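Arkum Robotics Software Group
2020-11-27

1/ The Arkum software group has released version 50 of Gimusgate, its grasp planning and motion control package. This thread summarizes the changes to planning, perception and operator tooling.

2/ The main addition is a planner for thin, flexible objects. Earlier versions treated every object as a rigid body with one center of mass. A flower stem breaks that assumption at the first contact, and the planned path no longer matches the object being carried.

3/ The new planner represents a stem as a chain of short segments. It proposes a grasp point, predicts how the bloom will hang, and rejects any path that would drag the bloom through neighboring stems. Each request is limited to 100 candidate grasps.

4/ Perception has been revised by Harriet Wojcik and Eliseo Xolalpa. The segmentation model now assigns a separate label to each bloom in a crowded bouquet, including blooms that are partly covered. Vases are handled as a class of their own, with an explicit estimate of the rim.
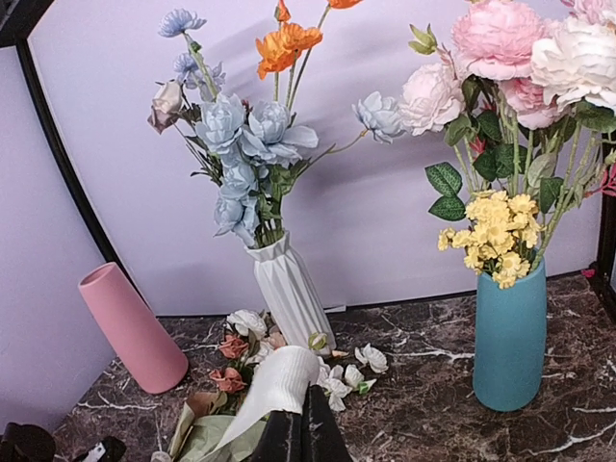
5/ Rim estimation matters most for placement. The controller needs the center of the opening and the space already taken by stems. When leaves hide the rim, the module reports low confidence and requests a second viewpoint before the arm is permitted to descend.

6/ Training for this release used 4,000 labeled wrist views of artificial flowers in vases and on tabletops. Labels were reviewed under the direction of Loretta Halvorsen. Views in which two reviewers disagreed on a bloom boundary were held out and are kept as a separate test set.

7/ Control changes are smaller. The force limit on finger closing is now set per object class, and the wrist slows down within 50 mm of any vase. Sites that have tuned their own limits should check them after upgrading, as the old single value is ignored.

8/ Tooling: Verkeo, the log viewer, can now replay a planning request step by step and show the reason each grasp was rejected. Thaddeus Schumacher maintains the viewer and has closed 149 open reports against it in this cycle.

9/ Known issues. Ruffled petals that overlap in similar colors are still merged into one bloom at times. Long stems that curve away from the main bouquet may be assigned to the neighboring vase. Both problems are tracked under the Lūse milestone, planned for April.

10/ Installation notes and the revised configuration guide are in the release folder. Questions about migration should be addressed to Eero Räsänen, release manager. Version 49 will receive fixes until the Lūse milestone is complete.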